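村の停留所を残したい　ミヴァンウィ・ロッサーさんに聞く

ロッサーさんのお宅に着いたのは午後二時すこし前で、玄関先にはもう長靴が二足と、折りたたんだ時刻表の束が出してありました。「歩きながらのほうが話しやすいのよ」とおっしゃるので、お茶は後まわしにして、まずは坂の下の停留所まで連れて行っていただくことになりました。

話の中心は、この八月に見直しが予定されている14番のバスのことです。ウェールズ北西部のこのあたりでは、谷の奥の集落から町の診療所や中学校へ出るのに、14番のほかに足がありません。見直し案では、バスは村の中に入らず、新しくできた幹線道路のほうをまっすぐ走ることになっています。村の人が乗るには、石垣に挟まれた細い道を730メートル歩いて、幹線の停留所まで出なければなりません。

「730メートルと聞くと、たいしたことないと思うでしょう。私だって若いころなら走って行きましたよ。でもね、あの道には歩道がないんです。冬の四時半はもう真っ暗で、トラクターも牛乳の集荷車も来る。そこを学校帰りの子が歩くんですからね」

ロッサーさんは退職するまで村の小学校で教えていて、いまバスに乗っている中学生のほとんどは、かつての教え子かその子どもだそうです。道々すれ違う人がみな手を振ってくるので、停留所まで思いのほか時間がかかりました（おかげで私も、犬の名前を四つほど覚えてしまいました）。

路線を残してほしいという署名は、春先に郵便局のカウンターから始まり、今では208人分になりました。村の人だけでなく、夏のあいだ山歩きに来る人や、隣の谷でチーズを作っているウィクラマシンハさん一家の名前もあります。

「ウィクラマシンハさんのところはね、アルバイトの子がみんな14番で通っているの。だから他人事じゃないって、奥さんが用紙をひと束持って行って、三日で埋めて返してくださった。あれはうれしかったわねえ」
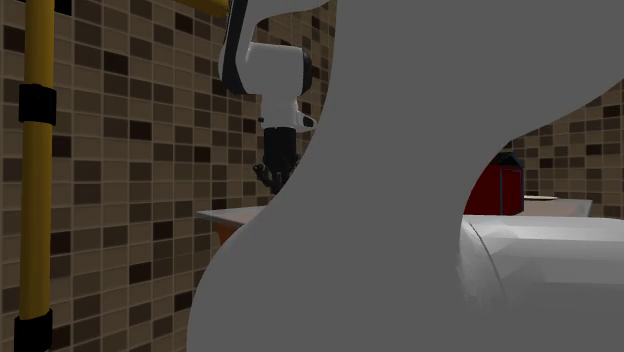 バスが村に入らなくなったら、いちばん困るのはどなたですか。

「診療所に通っているお年寄りです。朝の便で出て、お昼の便で帰ってくる、それが週に二度ある人もいます。車を手放した人ばかりですから、幹線まで歩けなければ、タクシーを頼むか、予約をあきらめるかになってしまうの」

県の担当部署からは、村の中を回ると時間がかかり、乗り継ぎの列車に間に合わない便が出る、と説明を受けているそうです。その言い分も分からないではない、とロッサーさんは言います。実際に列車を逃して、吹きさらしのホームで一時間待ったことがご自分にもあるからです。

そこで対案を考えたのが、長くバスの運転手をしていたエイヴィオン・プロバートさんでした。朝夕の通学便と昼の診療所の便だけを村に入れ、残りは幹線を走らせるという案です。停留所に着くと、そのプロバートさんがベンチで待っていてくださいました。

「全部の便を回せとは言いません。私も運転していた側ですから、遅れがどれだけつらいか知っています。だけど橋のたもとで折り返せば、村に入っても遅れは四分で済む。自分の車で何度も走って計りました」

橋のたもとの路肩を少し広げ、縁石を直すのに、二人の見積もりでは2,000ポンドかかります。村の集会所で開いたお茶の会とくじ引きで、もう半分近くが集まったと聞いて驚きました。ただ、道路そのものは県のものなので、お金があっても勝手に工事はできません。

「そこがもどかしいところでね」とプロバートさん。「一度、見に来てくれればいいんです。雨の日の夕方に、ここに立ってみてくれれば」

次の説明会は夜七時から集会所で開かれます。ロッサーさんは、中学生にも自分の言葉で話してもらうつもりで、もう三人に声をかけたそうです。原稿は直してあげるんですか、と伺うと、首を横に振られました。

「つづりだけは見ますよ、昔の癖でね。中身はあの子たちのものですから」

そうこうするうちに、坂の上から14番が下りてきました。お二人がそろって手を挙げると、運転手さんは窓を開けて、プロバートさんに膝の具合を尋ねていました。それからロッサーさんのお宅に戻り、ようやくお茶と、干しぶどうの入ったバラブリスをいただきました。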